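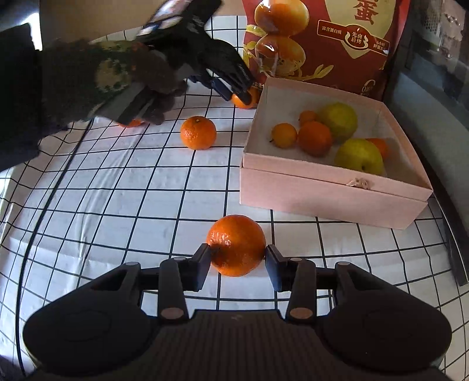
Abimbola Onuoha wanted to know, before I had even put my coffee down, whether we were reviewing the hand-held gripper or the whole Potasby service behind it, as the two come at very different prices and we had better not mix them up. Fair point, and I should have written that at the top of Thursday's page. So, for everyone: this is the gripper kit only. The service (they take your recordings and hand back a trained pick routine) gets its own entry once Marlina has been through the contract.

Thursday, started 9 in the morning, fruit bench.

We are on the gift box job, because it's the one Niverwood keeps asking us about and because fruit is kind to beginners and still manages to show you everything that's wrong with a jaw. Mandarins mostly, with the box open on the gridded cloth beside them. I've come to like mandarins for this. The rind has just enough give that you feel it through the handle when you've squeezed too far, and the dimples give the pads something to hold.

The pads are the best part of the kit, I think. I was ready to grumble about them, having spent most of last winter gluing foam to the Fashola jaws, and I have nothing to grumble about. They meet the fruit on opposite sides and it settles between them without my having to fuss with my wrist. Lawal Dauda has bigger hands than I do and found the trigger travel short. I found it fine. We swapped back and forth for a good while and neither of us changed our minds, so I'm writing both down.

What I'm less happy with is how wide the thing is. The housings flare out on either side and when you come at the box from a corner you have to think about the near wall a good deal earlier than you'd like. Going straight down from above is easy. Going in at a slant next to a fruit that's already been placed is a nuisance, and that is exactly the move we'd be paying to record. I ended up turning the box on the cloth and approaching over the low side of my own patience, if that makes sense. Ask the Potasby people if there's a slimmer shell. Their booklet hints at one and then never mentions it again.

Pivots: no play that I could feel. Check them again after a proper month of use, please, whoever has the bench in June. I wiped the pads down at lunch with a damp rag and nothing else, as the booklet says, and it does say it three times.

Recording side. I did 18 takes in the first sitting and kept 9 of them, mostly my own fault for hesitating over the fruit (the software doesn't care for hesitating, it trims the pause and then complains about the trim). The trial license stops at 1000 takes, which sounded generous when I read it and sounds less so now that I've seen my keep rate. Error 401 came up when I tried to upload from the bench laptop. Logging out and in again cleared it, but I'd like Nnamdi Adebisi to have a look before we let the trainees loose on it.

Where I stand tonight: I'd buy one set, maybe two, and I would hold off on the service. It's a pleasant tool to have in the hand for a whole morning - my wrist is fine, and I can't say that of the Niklow one. Still to try are pears, anything with a stem that catches, and the narrow boxes.

Keep the mandarins off the radiator side of the bench, please, they go soft.

Shared 9 times
4 comments

Lawal Dauda
Short trigger travel. I'll say it again so it's in here twice. Otherwise I agree with all of it, and the pads are lovely.

Marlina Sutanto
Contract is on my desk, give me until next week. There is a clause about who keeps the recordings that I want to read slowly.

Nnamdi Adebisi
The 401 is probably the laptop clock, it drifts. Will look.

Ese Yusuf
Could I have the kit for an afternoon before it goes back? I'd like to try the narrow boxes myself and I can bring my own fruit!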